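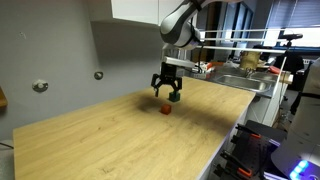 Week 5, small solids on a table. Everybody wants to draw the nice object and treat the table as something to fill in afterwards, so this week we go the other way round, table first, then where things sit on it, then the things. Take the two cubes on the wood top: the dark green one sits farther back, the orange-red one is nearer and slightly to the left, and if you put the table in wrong neither of them will ever sit down, however well you draw the cubes. The grain is doing half the work for you. Long streaks running the length of the top, so you have the direction of the surface before you have drawn a single edge of a cube.

Notes below are what I'll say on the day, more or less, plus the homework. Bring a printout, the projector in the Fladley room washes out anything pale.

## What to bring

- two pencils, one hard one soft (HB and 4B is fine)
- putty rubber, not the pink sort
- Sivow cartridge pad or anything with a bit of tooth
- a straight-edge for checking, NOT for drawing
- two small cubes of your own. Kid's blocks, dice if they're big, sugar lumps painted if desperate
- coloured pencils for part 4, any make. One green and one orange-red at least

Pads can be had from the college shop if yours hasn't come. Murray Ellery has the key to the paper drawer.

## 1. The table as a plane

Slanting table. Runs from lower left up to upper right in our example, which feels wrong to draw the first time because the hand wants to level it off. Don't let it.

Order of work:

1. Slope of the long far edge. Hold the pencil up at arm's length, tilt it until it matches, bring it down to the paper without changing the tilt.
2. The near end. Ours is cut square on the left. Square in life, mind, so on your paper it will very likely be some other angle. Measure it.
3. The side strip. A thin pale band down the right side, with a faint violet tint lower down. Leave it alone for now, but leave room.
4. Three or four streaks of grain, light, following the length.

Grain is a cheap perspective grid. Streaks that are parallel in the wood draw together as they go away from you. Very slightly on a short table, more on a long one. If yours spread apart going backwards you have got the top tipping up at the viewer, go back to step 1.

Knots – put in ONE. There's a small brown one left of centre, and a darker streaky one near the bottom. Both are useful as landmarks (how far from the knot to the nearest cube? how does that compare with the width of the cube?) but two strong dark marks on a pale table will pull the eye off the cubes. Pick the one that helps and go soft on the other.

Common faults:

- grain drawn as wallpaper, same spacing all the way back
- knot drawn as a perfect ring with a dot. It's a brown mark. Draw a brown mark
- far edge of table pushed hard against the wall line so that the two become one thick line. Ours runs close to the wall, so take care to keep both

## 2. Placing before drawing

Don't draw cubes yet. Put a small cross where each one touches the table, nearest bottom corner. Then check:

- line from cross to cross, what's the slope of it?
- which is higher up the paper? The farther one should be
- gap between them compared with one cube's width

Éabha Egan asked last term why we bother with crosses when you can just see where the things go. Answer: try it both ways at home, ten minutes each, and bring both in. I'm not going to argue about it at the front again, it ate half the session.

The nearer cube in ours looks the smaller of the two. Which catches people out, because the rule in your head says nearer = bigger, and your hand obeys the rule and not the eye. Draw the size you measure. If the near one measures small, it's small on the paper.

Overlap is the other thing. If one cube covers any of the other, draw the covering one complete first. If they don't overlap, the strip of table between them is a shape as well and needs drawing as a shape. Students with the left-hand easels will see a different gap from those on the right, so no copying off your neighbour, it won't help you.

## 3. Shadow shapes

Two of them to deal with in the example. A soft dark one on the wood to the left of the cubes, and a second, broader one that stretches from the cubes to the right edge of the table. Kitchens are like this. A window, a ceiling light, something under the cupboards, and you end up with shadows going in more than one direction and no single one you can call The Shadow.

For class we'll have one lamp only, 400 mm from the blocks, to begin with. Then the ceiling lights go on as well and you do it again on the same sheet. Leave room!

Steps, both times:

1. Squint. Details go, shapes stay.
2. Outline the shadow very lightly, as if it was a flat piece of paper lying on the wood.
3. Fill evenly. One tone. Follow the grain with your strokes or go across it, but make up your mind.
4. Where it touches an object, darken a little.
5. Soften the outer edge with a finger or the putty rubber. The far end of a shadow is nearly always softer than the end by the object.

The grain goes on through the shadow. People forget. It doesn't stop at the edge and start again on the other side, it carries on underneath, just darker and with less contrast.

Wall behind: plain grey, lighter at the far left, darker beneath the cupboards. A plain wall is hardly ever one tone. Put that change in early with the side of the pencil, two minutes, no more. There are two round metallic fittings on the wall too, the bigger one on the left with a pale disc and a bright raised centre. Leave them as two plain circles if you include them at all. They're eye-catching little accents back there and if you render them properly nobody will look at the table.

## 4. Colour, if we get to it

We may not get to it. Last year's group did, the year before didn't.

Pale yellow-brown for the top, whole area, even pressure. Then streaks over. Then cubes. The dark green wants building up in layers, don't press, you'll get a wax shine and nothing will go on top. Orange-red is the opposite, it goes dead if you work it too much. Two layers then stop.

A warm bright colour jumps forward and a dark cool one sits back. With the orange-red nearer and the green behind, the colours are already agreeing with the space, so it's an easy start. Swop them over for the second study and see how much harder you have to work to keep the green one in front.

Edges: the orange-red cube has soft, blurry edges. You can keep that. A slightly lost edge on one object and a firmer one on the other is a good habit to get into, and coloured pencil does it well with a light touch.

And that violet in the side strip. Tiny amount. One pass of a lilac over the lower part, next to yellow-brown it will look stronger than you expect.

## Timings

| Part | Minutes |
|---|---|
| Table plane | 20 |
| Placing | 11 |
| Cubes, line only | 15 |
| Shadows, one lamp | 25 |
| Break | 15 |
| Shadows, all lights | 29 |

Colour gets whatever is left.

## Homework

Two blocks on your own kitchen table, table at a slant to you, whatever light you have got. A5 or larger. Line and one shadow tone. Then the same again from the other end of the table, same blocks not moved.

Write on the back: where the light was, how long you took, which knot or mark you measured from. If your table is plain white, use a breadboard or lay down two strips of masking tape for the direction.

Corey Ruddock and Darcy Tawhiri still owe me the week 4 cylinders. Leave them in the tray outside the Nigam room, not under my door please, they get trodden on.

Next week: same table, one cube and one cup. Bring a cup without a patern on it.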